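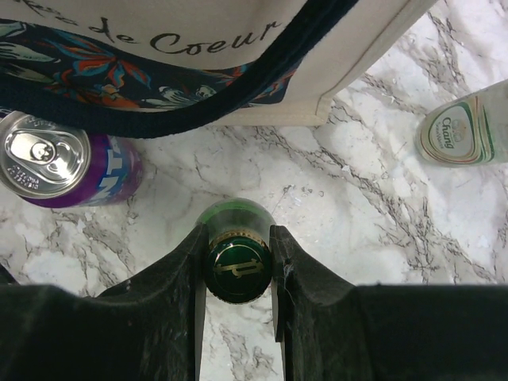
Canvas tote with the floral panel, on the counter with a can and a bottle

Can a cream canvas tote carry drinks without getting ruined?
Filed under: Bags & Laundry > Canvas

Itziar Bermúdez
2018-09-20
I got a canvas tote with a navy floral panel and a wide navy strap, and I'd like to use it for cans and glass bottles. The seller says it holds 50 pounds and "wipes clean." I doubt both. Has anyone tested this, or do we all just repeat the label? My main worry is the navy bleeding into the cream part if a can leaks.

Peixoto
Fifty pounds of what, and carried how far? The number means nothing to me – look at where the strap is sewn on. If it's one line of stitching, I'd stop at a few cans and a bottle. For the dye, press a damp white cloth on the navy for 2 minutes. Color on the cloth means no washing machine. And wiping soda off plain canvas mostly spreads it, whatever the tag says.

Astby
just wash it cold, mine was fine

Birnik
"Mine was fine" is one bag. I washed a similar one in June and the cream went gray along the seam. Spot clean only, with cold water and a drop of dish soap. Wrap the glass in a towel too – canvas has no padding, and a full can will knock against it all the way home.

Related
Getting soda out of cotton
Do bottle dividers fit in a tote?
Navy dye on a white shirt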